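3.2 Marking the workspace

Every lab we visited had a rule about where objects should start and finish, and most of the rules lived in the head of whoever had been there longest. At Hunine the rule was "near the middle." At Breathnach it was "where Cillian puts it," which served well until Dunne took two weeks off in October. The Sorkow protocol asks for something duller: marks drawn in ordinary black marker on a flat board, made before the first episode and left alone until the last one.
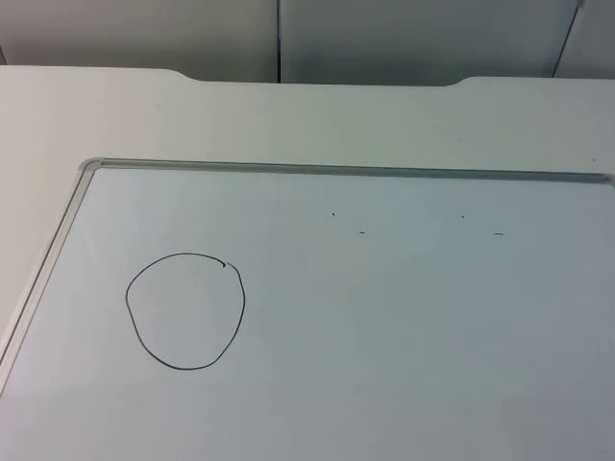
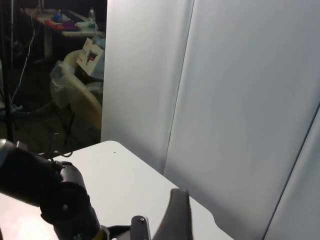
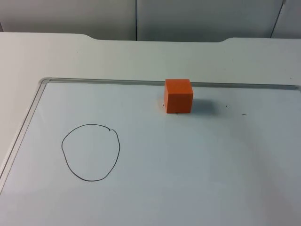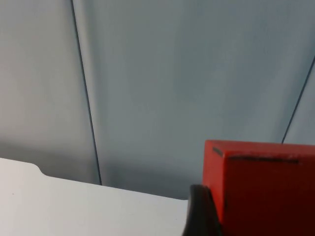

Figure 2. Board, arm and objects at the marked station, from fixed and gripper-mounted views.

3.3 Rules for marks

The marks have to be small enough that an operator is not tempted to treat them as decoration, and dark enough to survive a bad exposure. We settled on dots and short dashes for the start position. A dot alone was read by different operators as a corner, a center and, on one memorable afternoon, dirt. With the orange cube set among its marks (Figure 2, third panel), a dash under the front face is still readable from the fixed view, and that is the test we recommend: if the fixed camera can't see any of the start marks once the object is down, draw them again.

The goal region is a circle drawn freehand. Two reviewers of an earlier draft objected to this on grounds of rigor. We tried a compass, a coffee lid and a printed template, and the success labels assigned by our annotators did not change in any way we could measure. What did change the labels was redrawing the circle halfway through a session. A lumpy circle that stays put is a standard. A perfect one that moves is a source of argument, and Corrigan and Moya have the email thread to show for it.

Wiping is therefore restricted. The board may be cleaned between sessions and never within one, and whoever cleans it writes their initials in the log. Of the 1,173 episodes in our first audit, 325 could not be matched to a board state because someone had tidied up. All of them were otherwise fine, and all of them were thrown away.

3.4 Rules for what the cameras see

Backdrop panels go up before calibration and come down after the data are copied. We do not require them to wrap the whole station. In the second panel of Figure 2 the gripper camera looks past the left edge of the backdrop into the rest of the room, water bottle included. The protocol allows this so long as the view is recorded in the session notes. An earlier version demanded a bare background from every camera at every joint angle, and compliance was total on paper.

Contact frames are treated separately. When the finger is against the side of a block, as in the fourth panel, the object can fill a large part of the gripper view and the marks may not be in it at all. Placement should never be scored from these frames. Costello's original rubric said so in one sentence on its second page, where it was widely overlooked; the current rubric says it at the top of the first.

3.5 Adoption

Sutanto ran the protocol at Zomarance for 1,000 episodes with operators who had not seen it before. The most frequent deviation was skipping the initials. The next was adding extra marks "to be helpful," a habit we have not yet found wording strong enough to prevent.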